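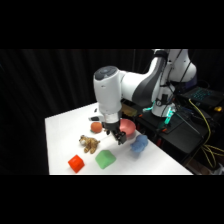

Chez Stillanitz, la ludothèque de la rue Sellcombe, je cherche deux personnes pour m'aider au tri des jouets à partir de septembre, le lundi après-midi. On étale tout sur une table blanche – la balle orange, le petit tigre en peluche, le cube rouge – et on regarde chaque pièce avant de la remettre en circulation. Les peluches partent au lavage, les cubes passent à l'éponge, et ce qui est abîmé va dans la caisse réparation (elle déborde, je vous préviens !).

Pas besoin de diplôme. Il faut aimer ranger, avoir de bons yeux et supporter mes bavardages, parce que je parle beaucoup en triant. Notre catalogue compte 945 jouets, et il reste une quarantaine de fiches à refaire, donc si vous savez taper sans faute sur un clavier, je vous adore déjà.
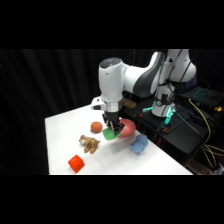 Votre contact : Lukoševičius, responsable du tri et des prêts

Le poste, c'est 2 heures par semaine, payées, de 14 h à 16 h. Vous apprendrez à vérifier les coutures d'une peluche comme notre tigre rayé, à classer par âge et à remplir les sacs de prêt. On commence toujours par les petites pièces, c'est là qu'on perd le plus de choses ! Le café est offert, les gâteaux dépendent de mon humeur.

Je prends volontiers des étudiants, des retraités, des parents qui ont un creux dans la semaine.
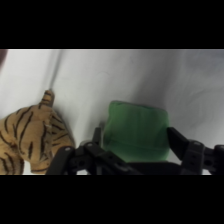 Pour postuler

Déposez un petit mot à l'accueil, ou glissez-le dans la boîte aux lettres au nom de Brutex (c'est notre association). Indiquez la référence 1211 et un numéro où vous joindre en soirée. Je rappelle tout le monde.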